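Speaker notes — Silviu Surdu, Skaden Institute for Housing and Health
Summer Heat in Older Apartments, 13 Aug 2025

Slide 1. Welcome the delegates and thank Bovon for hosting.

Slide 2. The Cania survey covered 491 households in 17 buildings. Pause on the top-floor figures.

Slide 3. Night temperatures matter more than most residents expect. Brick and concrete release heat for hours after sunset — stress this point for the building managers.

Slide 4. Low-cost measures: outside shades, cross ventilation, lighter bedding. Of the households surveyed, 74 had changed their bedding for the season.

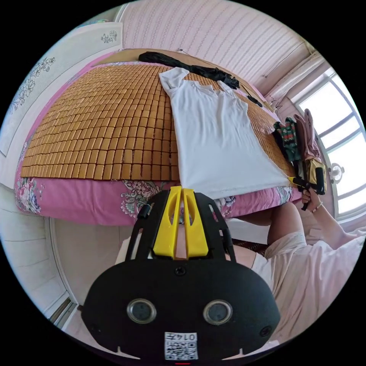
Slide 4: Summer mat of small tiles over a flowered bedspread.

Slide 5. Funding. The Ardeleanu grant opens in October. Refer detailed questions to the handout.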